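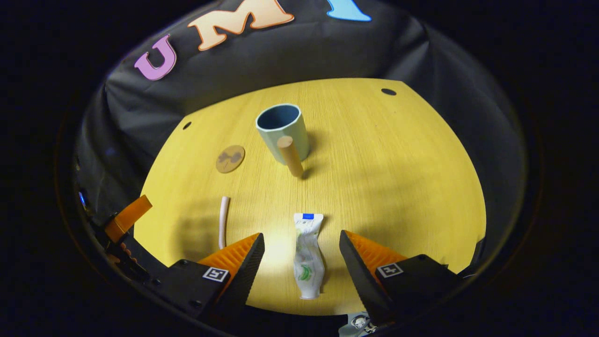

Skamgate guest house: bathroom consumables and small items check
Unit 78. Sheet completed 2026-08-02.

Items are set out on the round table before checking.

1. Toothpaste tube. Condition: creased along its length, partly used. Comment: do not return to the guest shelf. Replace with a sealed tube from Stevham stock, bin 902.

2. Toothpaste expiry date. Not recorded. Comment: read from the crimp before disposal and enter on the stock sheet.

3. Cup, blue-green. Position: standing, open end up. Comment: run a fingertip around the rim. Any chip or crack, discard. Wash at the hot setting and air dry for 10 minutes before it goes back.

4. Thin rod, pale, slightly bent. Comment: not on the item list for this unit. Hold for identification. Discard if unclaimed at the next check.

5. Tabletop, wood grain. Comment: wipe after items are removed. No abrasive pads. Look for lifted edges and paste residue.

6. Table stability. Comment: press down at four points on the edge. Refer any rocking to Guerreiro Maintenance.

Open items: 2, 4. Carry forward to the June sheet if not closed.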